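숙박시설 운영론 강의노트 5
산악 리조트의 계절 수요와 객실 운영
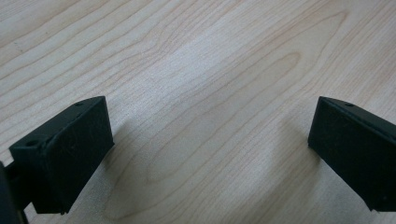

지난 시간에 도심 호텔의 요일별 수요를 다루었다. 산악 리조트는 요일보다 계절의 영향이 훨씬 크다. 같은 객실이라도 성수기와 비수기의 요금 차이가 크고, 인력 배치와 시설 점검 일정도 모두 계절표를 기준으로 짠다. 이번 시간에는 포볼리츠(Fovolitz) 지역의 숙소 세 곳을 가지고 수요 구분, 요금 책정, 비수기 활용을 차례로 본다.

1. 용어 정리

점유율: 판매된 객실 수를 판매 가능한 객실 수로 나눈 값. 수리 중인 객실은 분모에서 뺀다.
평균 객실 단가: 객실 매출을 판매된 객실 수로 나눈 값. 식음료와 장비 대여 매출은 넣지 않는다.
판매 가능 객실당 매출: 점유율에 평균 객실 단가를 곱한 값. 시즌끼리 비교할 때는 이 값을 주로 쓴다.
숄더 시즌: 성수기 앞뒤의 중간 시기. 스키장을 낀 리조트에서는 개장 직전과 폐장 직후가 여기에 들어간다.

점유율만 보고 운영 성과를 판단하는 답안이 과제에서 많이 나왔다. 요금을 크게 내려 객실을 채우면 점유율은 오르지만 청소비와 세탁비도 같이 오른다. 반드시 단가와 함께 볼 것.

2. 사례 숙소 개요

파테오(Pateo)는 취사 시설을 갖춘 콘도형 숙소로 객실이 376실이다. 가족 단위 장기 투숙이 많고 예약 시점이 이르다. 슬로프까지 셔틀버스로 이동한다.

그루베(Grube)는 슬로프에 바로 붙어 있는 샬레 단지로 27동을 운영한다. 동 단위로만 판매하며 최소 숙박일은 성수기 기준 4박이다. 단가가 높은 대신 한 동만 비어도 매출에 미치는 영향이 크다.

무키스(Mukis)는 마을 안쪽의 소규모 산장이다. 개인 여행객이 대부분이고 투숙 직전 예약의 비중이 높다. 여름에는 등산객을 받는다.

3. 요금 책정

세 숙소의 요금표는 구조가 서로 다르다. 파테오는 시즌을 넷으로 나누고 시즌 안에서는 요금을 거의 바꾸지 않는다. 여행사에 미리 넘기는 물량이 많아 요금을 자주 고치기 어렵다. 그루베는 주 단위로 요금을 정하고, 학교 방학이 겹치는 주에는 별도 요금을 적용한다. 무키스는 잔여 객실을 보고 매일 조정한다.

최소 숙박일 제한은 요금 못지않게 중요한 수단이다. 제한을 길게 두면 객실 회전에 드는 비용이 줄고, 예약 사이에 하루 이틀씩 비는 날도 줄어든다. 다만 적설량이 부족한 해에는 긴 일정을 잡으려는 손님이 적으므로 제한을 언제 풀지 미리 정해 두어야 한다. 그루베는 투숙일 14일 전까지 팔리지 않은 동에 한해 제한을 푼다.

취소 규정도 같이 검토한다. 환불 불가 요금은 현금 흐름에 도움이 되지만, 날씨를 이유로 한 취소 문의가 몰릴 때 현장 직원의 부담이 커진다. 파테오는 환불 대신 같은 시즌 안에서 날짜를 옮길 수 있게 했다.

4. 비수기 활용

비수기에 문을 닫을지 계속 열지는 고정비와 변동비를 나누어 계산한다. 객실 매출이 변동비를 넘으면 고정비의 일부라도 회수할 수 있으므로 여는 쪽이 유리하다. 난방비는 숙소마다 성격이 다르다. 동별 난방이 되는 그루베에서는 변동비에 가깝지만, 중앙난방인 파테오에서는 한 개 층만 열어도 상당 부분이 그대로 발생한다.

파테오는 11월에 건물 일부만 열고 나머지는 배관과 승강기를 점검한다. 단체 연수를 유치하는 시기도 이때이며, 연수 손님에게는 식사를 포함한 요금을 제시한다. 무키스는 같은 시기에 휴업하고 직원 휴가를 몰아서 쓴다.

여름 영업은 겨울과 손님층이 다르다는 점을 전제로 계획한다. 체류 기간이 짧고, 장비 대여 매출이 적고, 조식 시간이 빠르다. 스키 보관실을 자전거 보관실로 바꾸어 쓰는 경우에는 바닥 배수와 잠금장치를 따로 확인해야 한다.

5. 과제

세 숙소 가운데 한 곳을 골라 숄더 시즌 운영안을 작성한다. 요금, 최소 숙박일, 개방할 객실 범위를 모두 포함하고 각 결정에 대해 계산 근거를 붙인다. 분량은 표를 제외하고 최대 4쪽까지. 비용 자료는 수업 시간에 나누어 준 표를 쓰고, 표에 없는 항목은 가정한 값을 적은 뒤 가정임을 표시한다.

다음 시간에는 객실 청소 인력의 교대 편성을 다룬다. 교재의 해당 장을 읽고 올 것.

2018년 7월 개정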